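구멍의 무늬를 읽는 시간
금속 껍데기에 뚫린 작은 틈에 대하여

2026-08-12

한국에 와서 처음 산 물건은 중고 전기난로였다. 겨울에 방바닥에 앉아 그 난로를 오래 바라보았고, 그때 뒷면의 구멍을 처음으로 자세히 보았다. 짧은 세로 구멍이 줄을 지어 있었는데 맨 아랫줄만 길이가 달랐다. 왜 다른지 지금도 모른다. 그 뒤로 나는 금속에 뚫린 구멍을 보는 버릇이 생겼다. 한국어로는 통풍구라고 하고 환기구라고도 하는데, 두 말의 차이를 배우는 데에도 시간이 조금 걸렸다.

통풍구는 눈에 잘 띄지 않는 자리에 많다. 라디오의 뒤, 냉장고의 아래, 밥솥의 밑바닥에 있다. 사람들은 물건을 살 때 앞면의 색과 손잡이를 고르고, 뒷면은 이사하는 날에 본다. 나도 이사하는 날에 세탁기의 등을 보고 감탄한 일이 있다. 옮기던 사람들은 나를 기다려 주지 않았다.

지난봄 나는 금속판 가공을 하는 작업장 Wendberg를 찾아갔다. Petilham 거리의 끝에 있고, 간판이 작아서 한 번 지나쳤다가 돌아왔다. 문을 열면 기름 냄새가 먼저 나오고 그다음에 소리가 나온다. 판에 구멍을 찍는 소리는 내가 상상한 것보다 짧고 낮았다. 벽에는 지금까지 만든 무늬의 견본이 못에 걸려 있다. 손바닥만 한 판이 모두 17장이다. 이 벽은 장식이 되려고 만든 것이 아니었을 텐데, 나에게는 작은 미술관이었다.

견본을 하나씩 내려서 창 쪽으로 들어 보았다. 둥근 구멍만 있는 판은 조용하다. 비누 받침이나 국자가 생각난다. 세로로 긴 구멍은 질서가 있고 조금 엄격하다. 비스듬한 구멍은 움직임을 만든다. 같은 판인데 기울기만 바꾸어도 앞으로 달려가는 느낌이 난다. 가장 오래 들고 있던 것은 이 세 가지를 한 판에 섞은 견본이었다. 섞으면 복잡해질 줄 알았는데, 가운데에 긴 줄을 하나 두니까 위와 아래가 서로 기대는 것처럼 차분했다. 한국의 오래된 문살을 볼 때와 비슷한 기분이 들었다. 문살도 곧은 살과 비스듬한 살이 만나서 무늬가 된다.

금속의 결도 중요하다고 배웠다. 거울처럼 닦은 면에서는 구멍의 둘레가 번쩍거려서 무늬가 흩어진다. 결을 한 방향으로 낸 밝은 회색 면에서는 어두운 틈이 또렷하게 보인다. 글씨와 종이의 관계와 같다. 종이가 너무 빛나면 읽기 어렵다.
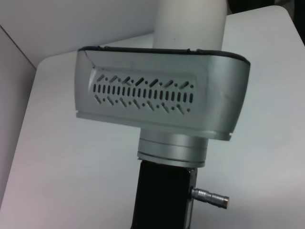

구멍을 뚫는 일은 쉽고, 구멍과 구멍 사이를 남기는 일이 어렵다는 말을 작업장에서 들었다. 사이가 너무 좁으면 판이 울고, 너무 넓으면 무늬가 끊어져 보인다고 했다. 판이 운다는 표현을 나는 그날 처음 들었다. 얇은 금속이 힘을 받아 물결처럼 휘는 것을 그렇게 부른다. 수첩에 적어 두고 집에 오는 길에 몇 번 소리를 내어 읽었다.

기울어진 홈과 둥근 구멍을 번갈아 놓는 방식은 이런 이유에서도 재미있다. 홈만 계속 이어지면 눈이 미끄러진다. 그 사이에 작은 점이 하나 들어가면 눈이 잠깐 쉰다. 글로 말하면 쉼표다. 한국어를 배울 때 나는 쉼표를 너무 많이 쓴다고 지적을 받았는데, 금속판에서는 많아도 괜찮은 것 같다.

물론 무늬가 예쁘다고 해서 좋은 통풍구인 것은 아니다. 부엌에서 쓰는 물건이라면 먼지와 기름이 문제가 된다. 좁은 틈에 기름이 끼면 면봉을 가져와야 하고, 면봉은 틈보다 굵다. 나는 토스터 옆면을 닦다가 이쑤시개를 5개 부러뜨린 적이 있다. 그래서 손질에 대해서도 작업장에 물어보았다. 전원을 뽑고, 마른 붓으로 결의 방향을 따라 쓸어 내리면 된다고 한다. 물을 직접 뿌리면 안 된다. 붓은 그림 그릴 때 쓰는 납작한 것이 제일 편했다. 화방에서 싼 것을 사도 충분하다.

여름에는 Abernathy의 헌 물건 시장에도 다녀왔다. 여기서는 오래된 선풍기와 영사기, 이름을 알 수 없는 상자들을 길에 펴 놓고 판다. 상자들의 뒷면을 보고 다니니까 주인이 나를 이상하게 보았다. 나는 낡은 앰프의 덮개 하나를 골랐다. 앰프는 없고 덮개만 있었다. 긴 구멍이 한 줄에 20개 있는 물건이고, 구멍의 끝이 모두 둥글다. 끝이 둥근 구멍은 손으로 만져도 아프지 않고, 천으로 닦을 때 실이 걸리지 않는다. 지금은 책상 위에서 편지꽂이로 쓴다. 봉투가 잘 선다. 저녁에 그 뒤에 작은 등을 켜면 벽에 줄무늬 그림자가 생기는데, 등을 조금만 옮겨도 줄이 길어지고 겹친다.

Virkelness라는 작은 가구 공방에서는 이런 무늬를 나무에 옮기고 있다. 신발장 문에 비스듬한 홈을 파서 바람이 통하게 한다. 나무는 결을 가로질러 파면 가장자리가 뜯어지기 쉬워서, 금속보다 홈이 굵고 수도 적다. 그래서 같은 무늬라도 목소리가 낮아진 것처럼 보인다. 나는 금속 쪽을 더 좋아하지만, 우리 집 현관에는 나무가 어울릴 것 같아서 아직 결정하지 못했다.

집에 있는 물건의 뒷면을 한번 돌려 보기를 권한다. 벽에 붙어 있는 것은 무리해서 옮기지 말고 가벼운 것부터 보면 좋다. 우리 집에서는 라디오가 제일 훌륭했고, 제일 비싸게 산 가습기는 구멍이 고르지 않았다. 전기난로는 아직 가지고 있다. 맨 아랫줄의 길이는 자로 재어 보려고 한다.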